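Mesh baskets on a bar, or a shelf?
Greltholm Home Boards > Small Spaces > Storage

peixoto_fan
I have mushroom print panels on three sides of a work area and want the floor clear. Has anyone hung wire baskets straight on the walls? The shelf I priced was 100 dollars.

dulteo1849
Baskets, yes. I have a black one on the back and a white one on the left with a bag in it. 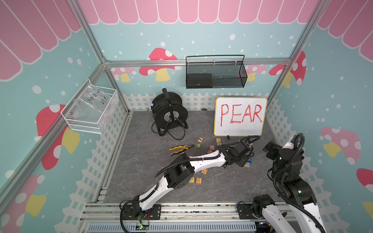
Same corner, blocks and pliers out:
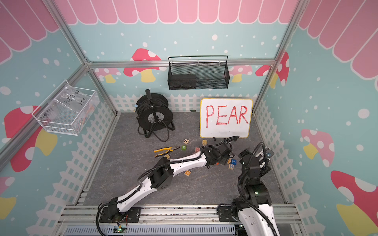
Keep the black one for flat boxes. Small parts go in a lined basket or they fall through the mesh.

sundon_2000
I disagree. Mesh collects dust and you end up lifting everything out to wipe it. Get the shelf. And a cable reel belongs on a hook, off the floor.

dulteo1849
A full reel is heavy. I wouldn't trust a hook in a thin panel with that weight.

Jirayu Sitthichai
Both work. Check what the basket hangs from first. A metal bar is fine, but printed panel alone will sag. Mine did by November. Also write on the bag with marker before you put it in the basket.

sundon_2000
Still say shelf. Mine has a lip on the front and nothing rolls off.

peixoto_fan
Thanks. I'll start with one basket and see if the dust bothers me.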